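Section 5. Seating the fingers and checking the grip

If you've followed me this far, the arm is bolted down, the wrist camera is giving you a picture, and you're itching to pick something up. Hold on a little longer! The fingers need setting first, and it goes much quicker with the power off and a cup of coffee somewhere well away from the cell.

Caution: press the stop button and switch off at the wall before you put your hand anywhere near the links. I mean both. Gualtiero Tedesco only did the first one back in April and had a sore thumb for days.

5.1 Fitting the links

1. Lay out the links in their left and right pairs. I keep mine on a folded towel so the screws don't roll under the bench.

2. Start every screw by hand, all of them, before you tighten a single one.

3. Snug them up with the short hex key, going back and forth between left and right. Stop when you feel it bite. The long key gives you far too much muscle (ask me how I know).

4. Swing each link through its travel with one finger. It should move smoothly and stay where you leave it. If one flops, give its screw a touch more. If one drags, back it off.

Note: Nia Probert marks her screw heads with a paint pen so she can spot one that has crept. I've started doing it too.

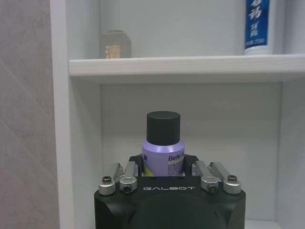 Grip settings come next, and I like to do these on real bathroom shelf stuff, the same sort of thing the cell will be handling all day. Open the Vakia panel, load profile 1039 and set the closing force to 3. Now pick a test piece. I'm fond of a slim bottle with a glossy body, like the lavender one with the black cap, since a shiny surface will show up a weak grip much sooner than a cardboard box will. You want it standing upright between the fingers with the cap pointing straight up, and the inner pair of links closest to its sides. Look at the wrist view while you're at it: the shelf board over the bottle should be easy to make out, and so should whatever is standing on it.

5.2 Checking the hold

1. Close on the bottle and wait 90 seconds. Don't touch anything.

2. Look at the cap again. If it leans, open up, recenter and try once more before you go fiddling with the force.

3. Still leaning? Raise the force by one and repeat. I've never needed to go past 5, and on a thin bottle I'd be nervous trying.

4. Run the slow lift, with your hand near the stop button. Keep the lift short if you have a shelf overhead, or the cap will find it for you.

5. Save the profile under a new name. Please don't save over 1039! Liliana Sanna and I spent a whole afternoon typing that one back in.

Note: wipe the fingertips with a dry cloth before each check. Lotion gets on everything.

Once the lift is good, go on to Section 6, shelf heights.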